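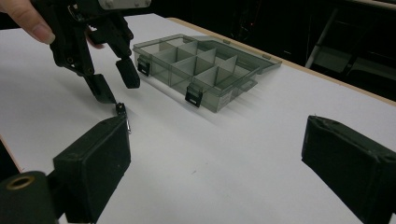
Slide 4. Keep this one short, they've had lunch.

Say: we collected 137 demos by hand, small parts into a sorting box. Merkon's brochure says 50 is plenty. Ask them: plenty for what? One table, one box?

Pause.

Hand-held vs. remote control. Hand-held is faster, I'll give them that. But the person holding the tool feels the part slip and fixes it. Does any of that end up in the data? I doubt it.

Stostamik question will come up. Don't get dragged in, 2 minutes max.

Next slide: failures. Read all 10 out loud.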